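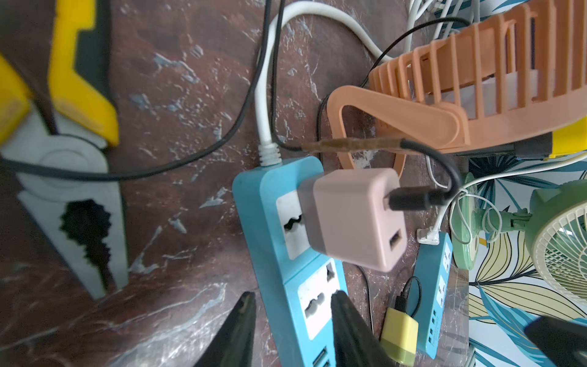 Step 1: Set up a mess on purpose

I've been trying out two sets of gripper fingers on my bench arm, the Fenard (narrow tips) and the Kindik (wider, with a soft pad), and my first round of tests was way too easy. Foam blocks! Everything can pick up a foam block. So now I use a cable table: power strips, chargers, a couple of small fans, pliers, and cords going wherever they want.

Pick things in different colors if you can. A light blue strip and a pink charger are easy to tell apart in the wrist view, and black cords on a dark surface are not, so you want some of both. Leave everything off at the wall, please.

Step 2: Check your wrist view

Bring the arm down until you can see both fingertips on either side of the thing you're going for. If one finger hides the socket you care about, rotate the wrist a little and look again. I lost a whole evening in April to a camera bracket that had slipped, so tighten that first.

Step 3: Set the force low

My controller (a Tagle) takes grip values from 0 to 2,000. I start at 400 for chargers and go up to 1,000 for a whole strip. The Kindik pads can get away with less. With the Fenard tips I creep up in small steps and stop as soon as the charger quits sliding.

Step 4: Same grab, both sets

Go for the charger, then a loose cord, then the strip body. Put it all back close to where it was, swap fingers and go again. I did 140 grabs per set, which is probably overkill, but I had a podcast on.

For me the Fenard won on cords by a mile (it gets under them!) and the Kindik was nicer on anything boxy. I left the Fenard on.

Last updated 8/17/26

Comments

Maribeth Mercado
Did you re-zero after swapping fingers? Mine drifts if I skip it.

Wilfredo Ignacio
Have you tried the Holier fingers? Kind of between these two, but the screws are a pain.

Maribeth Mercado
Seconding the bracket thing. Threadlocker fixed mine.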